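3.2 Wiping mirrors and other things with ornate frames
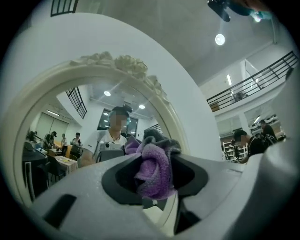
Figure 4. A purple cloth in front of an oval mirror with a carved floral crest.

We come now to the part of the study that people were happiest to talk about, and I will admit it is the part we enjoyed most ourselves. Of the 354 cleaning episodes in the household diaries, 28 concerned a mirror, and those 28 entries were far longer than the ones on floors or counters. People who gave us one line on the kitchen sink would fill half a page on a mirror (and then come back the next day to add something they had forgotten!).

A good deal of this has to do with the frame. A plain mirror is a sheet of glass, and our participants treated it as one, starting at the top and working down until the streaks were gone. A mirror like the one in Figure 4 is a different kind of job. The glass is flat, but the crest is all roses and leaves in relief, and every petal gives dust somewhere to settle. Participants from the Flornberg homes tended to do the frame first and the glass last, so that whatever dropped from the carving could be caught on the final pass. In Turkum the order was usually the other way around, and several people there told us, quite cheerfully, that they did the glass twice.

The choice of cloth mattered more than we had expected when we drew up the diary form. We had left a single small box for "cloth used," and 18 of the mirror entries ran right out of it and up the margin. People wrote about softness, about lint, about which cloth was allowed near glass and which was kept for the bathroom. Color came up again and again as a way of keeping these apart. One household had settled on purple for mirrors and gray for everything else, and the diary keeper was rather stern about visitors who mixed them up. Bunching the cloth was common for carved work, where a fold can be pushed into a hollow, while folding it flat was preferred on the glass.

Hanan Chidiac's earlier interviews in Sfeir found much the same attachment to particular cloths, although her participants talked mostly about furniture, and we are grateful to her for sharing the notes with us. We followed her coding scheme with 2 changes: frame and glass are recorded as separate surfaces, and a return to a surface already wiped counts as a new step. The second change makes our sequences look longer than hers, so the two sets should be compared with some care. Entries dated before 1/1/23 were coded under the older scheme and have since been gone over again.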